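How to Stop a Cabinet or Shelf From Sagging in the Middle

A shelf that dips in the middle is usually too long for its thickness. It can also be overloaded, or held only at the two ends when it needs something along the back. Most of the time you can fix it in an afternoon with a saw, a drill and a length of straight wood. You don't have to replace the whole unit.

I've done this on a pantry shelf, two bookcases and the bench in my own work area. The steps are the same for all of them.

What you need

A straightedge at least as long as the shelf
Tape measure and pencil
A strip of solid wood, 1x2, cut to the length of the shelf
Wood glue
Wood screws, short enough that they won't come through the top
Drill with a pilot bit and a countersink
Clamps
Sandpaper, medium grade

Step 1: Empty the shelf and check it

Take everything off and leave the shelf bare overnight. Particleboard in particular will come back a little once the weight is gone. In the morning lay the straightedge along the front edge and look for a gap under it. Measure the gap at the middle and write it down, then do the same along the back edge.

A small dip is easy to pull straight. If the shelf is cracked, swollen from a leak, or crumbling around the pins, don't bother with a repair. Cut a new one.

Step 2: Check what it sits on

Look at the supports before you blame the board. Pull each shelf pin and see if the hole has stretched. Plastic pins bend and should be swapped for metal ones of the same diameter. On a wall shelf, check that the brackets go into studs. If they are in drywall with plain screws, that has to be put right first.
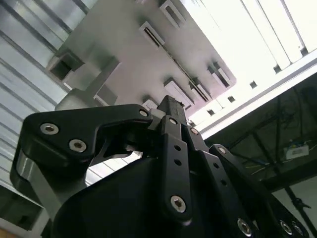
Measure the depth of the shelf as well as the length. Ordinary particleboard starts to sag with books on it at spans over 800 mm, so if yours is longer than that you should plan on a center support in addition to the strip in the next step.

Step 3: Turn it over

Many loose shelves can just be flipped. Mark the top face with a pencil, turn the shelf upside down so that the hump is on top, and put it back. The load will push it flat again over time. This won't last on its own, but it gives you a head start and makes gluing easier.

Step 4: Cut and fit the strip

Cut the 1x2 a hair shorter than the inside of the cabinet so it doesn't scrape the sides. It goes on edge, tall side vertical, under the front of the shelf. A strip laid flat does very little. If the shelf rests on pins, trim the ends of the strip so it clears them.

Sand the underside of the shelf where the strip will go. Glue doesn't hold on melamine, so on a coated shelf you need to get through the coating or rely on the screws. I do both.

Step 5: Glue, clamp and screw

Run a bead of glue along the top edge of the strip. Set it in place and clamp the middle first, then work out toward the ends. Clamping the middle first pulls the dip out – if you start at the ends you lock the curve in.

Drill pilot holes from the underside, through the strip and a short way into the shelf. Put a piece of tape on the bit to mark the depth. Countersink, then drive the screws by hand for the last few turns. Particleboard strips easily.

Leave the clamps on for 2 hours and don't load the shelf until the next day.

Step 6: Add a cleat at the back

For anything heavy, a cleat along the back makes more difference than a thicker shelf. Screw a second strip to the studs at the height of the shelf, level it, and let the back edge rest on it.

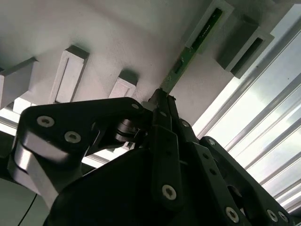

In a cabinet with a thin hardboard back there is nothing solid to screw into, so go through the back and into the wall behind. If the cabinet stands free, use an upright in the middle instead. Cut it to fit snugly between this shelf and the one below, and make sure the lower shelf can carry the load down to the floor.

Step 7: Put things back

Check with the straightedge again before you load it. Heavy items go near the ends and over the upright, light ones between. Jars and cans weigh more than people expect, and paper is worse than either.

Check the gap again in a month. If it has opened up, the screws have pulled or the span is too long, and the next thing to add is the center upright.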